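Talach brings Kitari to its Clomstead apartments, and the housekeeping team gets first say

CLOMSTEAD – I've worked in housekeeping at Talach since I was pushing a cart myself, so when I was asked to write our announcement I said yes on one condition, that I could write it the way I talk. So hi, I'm Kirsty Cartwright, head of housekeeping, and I'm very happy to tell you that we're bringing a robot called Kitari onto the team at our 144 serviced apartments in Clomstead. It's a two-armed machine on a wheeled base, it comes from our partners at Lukáč, and its job will be clearing kitchen counters between guests.

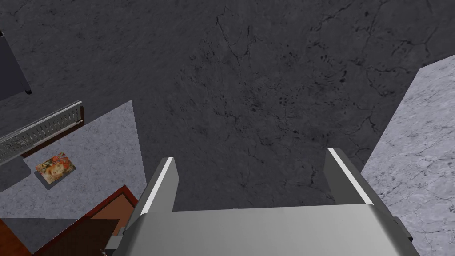
3 min read

Let me get the big question out of the way, because my own crew asked it before I'd even sat down. There are 30 of us in housekeeping and there will be 30 of us when Kitari starts. Talach has put that in writing for the length of the agreement, and a copy is up next to the rota in the staff room. What changes is how the day is split up.

Right now a turnover starts in the kitchen, and if you've ever cleaned up after a family of four you know what that means. Cups, fruit, half a loaf of bread, somebody's shoes where shoes have no business being (you'd be amazed!). It's a lot of bending and reaching and walking back and forth before you've touched a bed or a bathroom. Most of the sore shoulders on my team come from that part of the job, and it's the part we all said we'd happily share.

We're starting in simulation. Lukáč builds apartments on a computer, with counters and hallways and clutter to deal with, and Kitari practices moving through them with nothing real to break. I'll admit I thought this would be dull. Then they put it up on the big screen in our break room and people started shouting directions at it like it was a ball game.
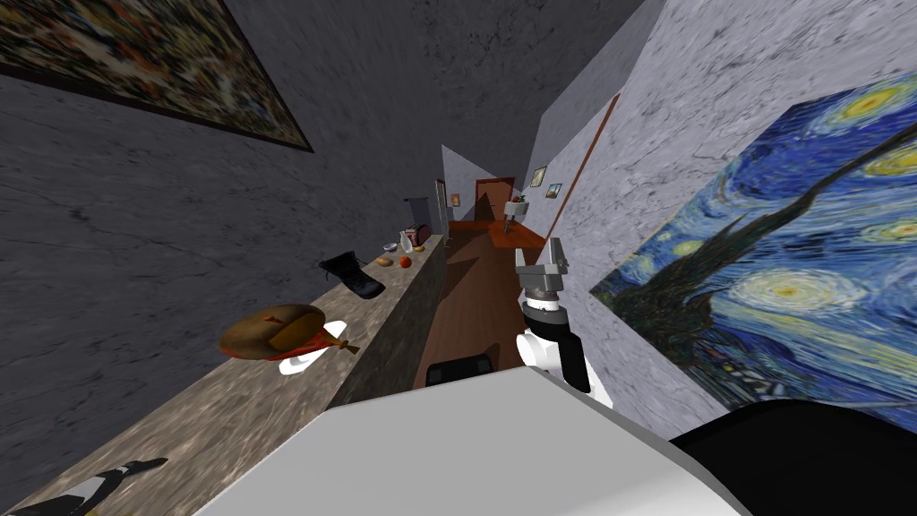
Kitari's gripper in a simulated hallway, with a cluttered counter to the left.

What I didn't expect was how much the engineers would want to hear from us. Five of my housekeepers now spend part of their shift on the project, on the clock and at full pay, going over practice runs and saying what they'd do in the robot's place. Do you clear the near end of the counter first or the far end? Is that bread trash, or is the guest staying another night? We've got people with decades of answers in their heads and it had never crossed anyone's mind to write them down.

Some of what came back surprised the Lukáč folks. They had Kitari going for the biggest things first. My team wanted a clear patch of counter before anything else, so there's somewhere to put things while you sort. That's how all of us were trained, and it's now how the practice runs are set up. There was also a long argument about fruit – I'm staying out of that one.

We've had grumbling too, and I don't want to skip it. A couple of people on the late shift would sooner work alone than around a machine, and nobody will be scheduled with Kitari who doesn't want to be. And it's slow. Watching it line up those fingers takes some patience when you're used to clearing a kitchen while thinking about lunch.

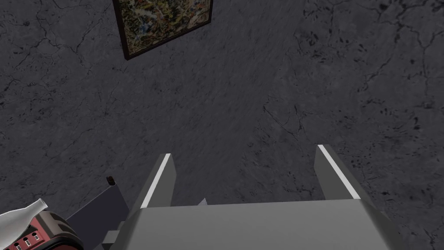

The simulation stage lasts 6 months. After that the plan is one real apartment, kept off the booking system, with a housekeeper in the room the whole time and a stop button within reach. We'll only move on to occupied floors when the five on the project team say they're comfortable, and they've been told they can take as long as they like about it.

On the pay side, anyone who trains to work alongside Kitari moves up a grade, and that starts on the first day of training. The time we save in kitchens goes back into the turnover, so the rooms that always get rushed at the end of a shift should finally get the attention they need. Guests can ask for a person-only clean when they book, no explanation needed and no extra charge.

If you work in housekeeping somewhere else and you're curious (or worried, I was both), please get in touch. I'd love to compare notes.

About Talach
Talach runs serviced apartments for short and long stays in Clomstead.

Media contact
Kirsty Cartwright, Head of Housekeeping, Talach, Clomstead. Mornings are best, before the first checkouts.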